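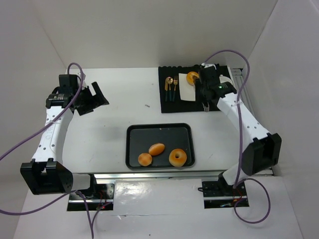
Joelle Hamdan reckons the knife is on the wrong side, and she has told me so in three separate emails since the January update went round. Her view is that if we're paying for proper table settings then somebody should open an etiquette book, and that a fork sitting next to a spoon next to a knife, all in a row on the left, is how you lay things out at a barbecue.

I take the point! But the left-hand row is what we agreed on with the Morero dining room back when the place setting side of the project was first costed, and I'd like to explain it properly this time, as it's been chewing up a lot of my inbox. The order is knife, spoon, fork, reading left to right, handles toward the diner, with the napkin lengthwise right beside the fork. Everything stays together in one strip so the plate and the glass can go down afterwards without anyone having to shuffle the cutlery across. Morero's tables are narrow (you've seen them) and their lunch people asked for it that way. If the funders would prefer the formal layout for the evening sittings, I'm happy to write up a second version, and I've pencilled that in for February.

On to the actual progress, then.

The placemats are sorted. We went with the black ones with the scalloped edge, scallops to the back, and I still love them. The plain rectangles from Erico were cheaper but they curled at the corners after a few wipes and I couldn't stand looking at them. Yammine had the black ones in stock and sent 50, of which 2 arrived with a nick in the edge and have gone back. I'm waiting on the replacements and will chase them again this week.

Cutlery took longer. You'll remember we were tossing up between plain stainless and the two-colour set with the dark teal handles and gold-coloured heads. I was firmly in the plain camp until Noura Salameh laid both out on the black mats, and the teal won by a mile – it's just so much warmer on the table. They do show fingerprints, particularly the bowls of the spoons, so I've added a dry polish to the setting-up notes. We now have 41 full sets. I wanted a few more than that as spares, but the supplier is out until next month and I didn't want to mix in a different teal.

Napkins are white, folded to a long rectangle, no rings and no fancy shapes. We tried a pocket fold that held the cutlery and it looked lovely for the first table and then it was slow, slow, slow. Flat is fine.

Money: spending to date is $2,647, which covers mats, cutlery, napkins and the delivery from Yammine. The Bomovex invoice for the storage trays hasn't come through yet, so please don't read that figure as final. I've asked them twice. I'd also like to move what's left in the printing line over to laundry, if you're all right with that, as we've printed almost nothing and the napkins go through the wash faster than I budgeted for.

One thing I'd still like a decision on is whether the dessert spoon goes down at the start or comes out with the dessert. Noura says at the start. I say with the dessert, mostly on account of the narrow tables again. Joelle hasn't weighed in on this one but I'm sure she will!

The setting-up notes are a page and a half at the moment and could do with a trim. I'll send them along with the evening layout once it's drafted, and if anyone has strong feelings about side plates, please get them to me before then.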